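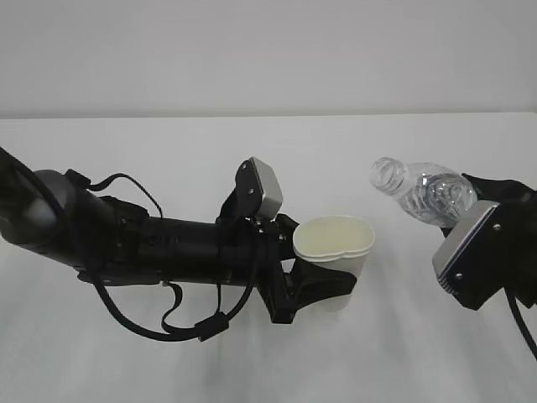

Branch cash check, Votlow office, April

1. Vault door and time lock: OK. I tried it twice, opened on the minute.

2. Teller drawers under the 900 limit: one over. Drawer 5 had 200 too much in it. Bohumila Trnka moved it to the vault while I stood there (thanks, Bohumila!).

3. Dual sign-off on wire transfers: OK, every slip I pulled had both names. 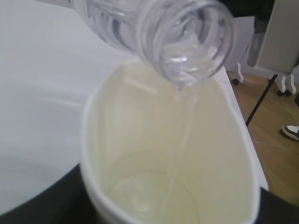
4. Loan files locked up at closing: no. The Vlček file was still out on the copier — please, folks, put these away before you grab your coat.

5. Petty cash: 745 in the book, 745 in the box. Lovely.

6. Panic buttons: the lobby one works, the one by the safe deposit room is slow. I've asked Trallier to come take a look.

Still open: items 4 and 6. I'll be back to redo those two, and Branislav Šťastný gets a copy.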